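Jollbridge lab trains two-arm robot to rebuild desktop PCs from short practice runs

Robotics researchers at Jollbridge say a new training method lets a pair of robot arms learn computer assembly steps from far fewer human demonstrations than their earlier system needed.

The method, called Skelonier, starts with 50 demonstrations per step, guided by a person. The older system used 500. After that the arms practice without guidance, and a force sensor in each wrist tells the software when a part has caught on an edge or gone in crooked. Those readings are used to correct the next try.

The work is done on opened desktop towers laid on their sides. A circuit board waits on a gray fixture plate next to the case, where one arm holds a small part above it. The plate holds each part in a known position, so the software spends less time searching. 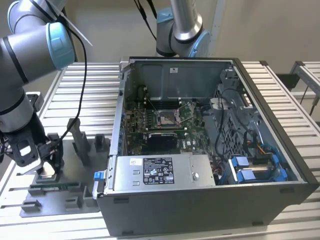 Results so far

The group ran 720 trials in March across 5 tasks, including memory modules, cable plugs and drive carriers. Memory modules went best. Cable plugs were the weakest task, and most failures came from wires that bent away from the gripper before contact.

A step takes about twice as long as it would for a trained technician. The researchers say speed was not a target in this round.

Pluvitz, a refurbishing company that supplied the used towers, plans to try the method on a repair bench later this year. The lab is now adding cases from other manufacturers to the training set.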